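4.2 Household tasks

Claims made for home-built manipulators tend to rest on a handful of favourable runs, and we see no reason to exempt our own. The Tilta build was assembled in a shared workshop over one winter, with two arms and grippers driven by the Ruvitz controller. Galindo logged 128 attempts at bathroom cleaning, a task chosen because the reach is awkward and the tool is long. Whether the logged success rate means much is doubtful. The operator decided when an attempt had ended, and two of the scoring rules were rewritten in March.

Figure 3 gives the working arrangement, with the brush held in the right gripper and its head inside the bowl. Contact between bristles and ceramic is easy to score and says little about cleaning. The Murakami protocol, which we followed in part, has the same weakness.

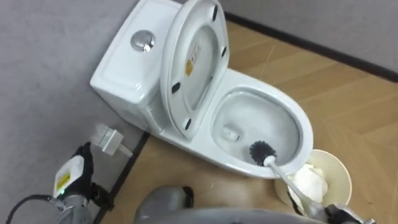 Figure 3. Toilet brush task, view from the head camera.

Nor does the parts bill of $3,718 settle the matter of cost, as it leaves out labour and the aluminium scrapped along the way. A neighbour with a brush would still be cheaper. We therefore report the Sestia scores in Section 5 without ranking them against commercial systems.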